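By Hajar Soliman and Sota Sugiyama
April
Print this article | E-mail this article
3 comments | 12 shares

3.2 Student use of the advising handbook

The college replaced its printed student handbook with a web version built on the Osside platform. Log records for one term covered 1376 student accounts across 4 colleges. We counted a visit as any session in which at least one policy page stayed open long enough to load in full.

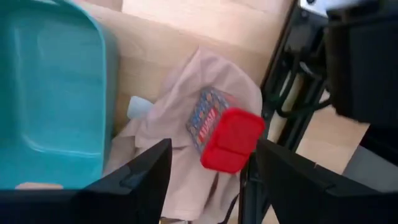
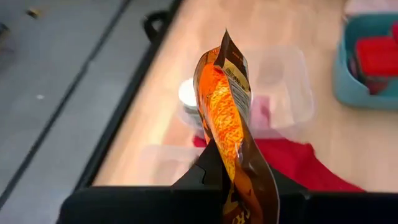
Figure 2. Teal plastic bin (first image) and orange and brown snack bag (second image).

Most visits began at a search engine and landed on a page below the top level. Students who arrived this way seldom opened the menu, and they often left without reaching the rules specific to their own college. The withdrawal policy was the page most affected - its general text and its college-specific text sit in separate parts of the site.

Belkadi and Belhaj, working with the Nirkurwood advising records, reported a similar pattern for course repeat rules. Their coding scheme was used here with two changes. Visits from staff accounts were dropped, and repeat visits within the same hour were merged.

Session length was a poor guide to whether a student found the right rule. Some three in ten long sessions ended on the contact page, and these were coded as unresolved. Short sessions that ended on a college page were coded as resolved. The coding of sessions that ended on a downloaded form is treated in Section 3.3.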